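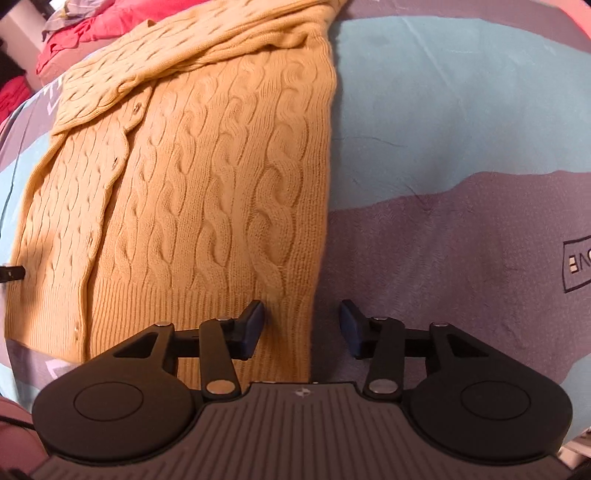
Washing woollens by hand is one of my favourite jobs once November comes round, and I will happily talk anyone into it! You need a clean sink or a big bowl, cool water and a little liquid wool wash (I use Larkus, but any mild one does the job). For one jumper I put in 200 ml less than the bottle suggests for a full tub, so barely a splash, and swish it about before the wool goes anywhere near it. Chunky knits drink up a huge amount of water. A cabled cardigan like the mustard one, with those lovely tall twists down the fronts, will feel twice as heavy coming out as going in, so get both hands under it and never lift it by the shoulders.

Leave it to soak for ten minutes. No rubbing, no wringing. Squeeze the suds through, let the water out, press the wool against the side of the sink and fill up again with water of the same temperature. Two rinses is usually plenty. If the water's still cloudy, do a third.

Getting the water out

Lay the knit on a big old bath towel, roll the whole lot up like a Swiss roll and kneel on it. Properly kneel on it! I go along the roll from one end to the other, then swap to a second towel and do it again. This saves you a whole day of drying, maybe more with cables, where the damp hangs about in the thick bits.

Drying

Flat, always flat, on a mesh rack or a dry towel, away from the radiator. Pat it into shape while it's damp: sleeves straight, ribbing nudged together so it doesn't flare, button band pulled gently level. Turn it over after the first night. Our back bedroom in Brurkuvville is chilly, so a thick one can take three days in there, and I just leave the door open and get on with things.

Bobbles

A knitwear comb is brilliant but go lightly, and only on dry wool. On cables, work along the twist and leave the edges alone. Mine is a Pretitz with the fine teeth and it's been going for years.

Putting away

Fold, don't hang. Button everything up first, lay it face down, sleeves across the back, then fold the bottom up to the neck. I keep the heavy ones at the bottom of the chest and tuck in a few cedar balls, which want a quick rub with sandpaper every spring to wake the smell up.

And if you find a loose button, sew it on before you wash, with a tiny flat button behind it on the inside. The knit won't pull into a hole that way, even on a very soft yarn.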